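Keeping Track of the Numbers in Noltside

July 10, 2020
By Mortimer Escobedo

Last updated: 9:40 p.m., with a correction to the testing hours
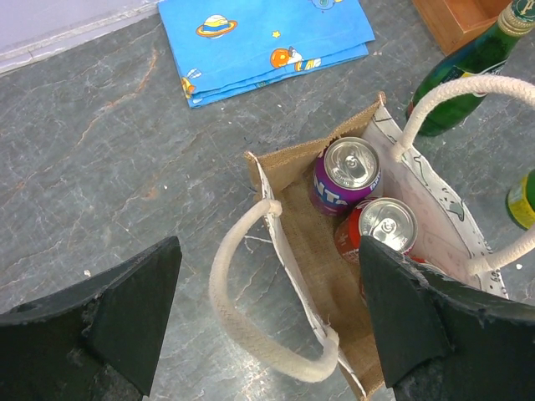 Where we stand

The county put out its update late this afternoon. There were 14 new confirmed cases, which brings the total since the start to 700. The number of people in the hospital is 38. No new deaths were reported, and I hope I can type that again tomorrow.

I have been copying these figures into a notebook since spring. I started because the county page only shows the current day. If you miss an update, the old number is gone, and you have to dig through the local paper to find it. A few people on my street asked me to share what I had, so I began posting it. I am not a doctor and I don't work for the county. I used to do payroll for a trucking company, and I am used to columns of numbers.

Today's 14 is lower than yesterday's count. I would not read much into that. Results come back from the lab in batches, and a slow day is often followed by a big one. When I went back through the notebook last night I found the same thing several times over: two or three quiet days, then a jump. The hospital number moves more slowly and I pay more attention to it.

Testing

The drive-through site at the old Prendthorpe furniture store is still open. My wife and I went last week after she had a sore throat. We waited in the car for a little over an hour. The swab itself was quick and not as bad as people had told us. They gave us a sheet with a phone number and said to stay home until we heard.

It took five days to hear. Hers was negative and so was mine. By then her throat was fine, and we had spent most of a week indoors for nothing, though of course we didn't know that while we were doing it. I called the number on the sheet twice to ask about the delay. The woman who answered was polite and said the lab was backed up. She could not say when it would get better.

I understand that labs are busy all over. Still, a person who has to miss work for five days to wait on a result may decide not to get tested at all. My nephew is in that position. He gets paid by the shift and nobody is making up the difference for him.

If you go, bring water, your insurance card if you have one, and a full tank. They ask you to turn the engine off in line, but it was hot and most cars kept the air on. You do not need a doctor's note. The line was shortest right when they opened.

Masks

The stores in Noltside are now asking for masks at the door. The hardware store was the first. When I stopped in for furnace filters, everybody had one on, though two men at the paint counter had theirs under their noses. The pharmacy has a box of paper ones by the entrance for people who forget.

I have a cloth one and a spare. I wash them in the sink at night and they are dry by morning. My glasses fog up, and I haven't found a fix. Somebody told me to rub dish soap on the lenses. It worked for ten minutes and then I was looking through streaks.

School in September

The district sent out a survey asking parents if they would send kids back to the buildings in September, keep them home, or do some of each. My grandkids are in second and fourth grade. My daughter filled it out and picked some of each, mostly so she can keep her job. She doesn't know yet which days it would be, or if the bus will run.

The survey had no place to write comments. I think that was a mistake. Parents have questions about lunch, and about what happens to a whole class when one child tests positive. The board meets by video and you can send in questions ahead of time by email. I sent one about windows, which don't open in the newer wing.

I will post again when the next update comes out. If the county changes the way it counts, as it did in May when it added the nursing home cases, I will say so at the top.

Comments

Radoslava Baláž
Thank you for keeping these up. Does the 38 include people from outside the county? My sister works at the hospital and says they have been taking transfers.

Mortimer Escobedo
It does not say on the county page. I emailed to ask and will add the answer when I get it.

porchlight
We waited six days for ours. Same phone number, same answer.

D. in Prendthorpe
Try a folded tissue across the top of the mask for the glasses. Works OK for me.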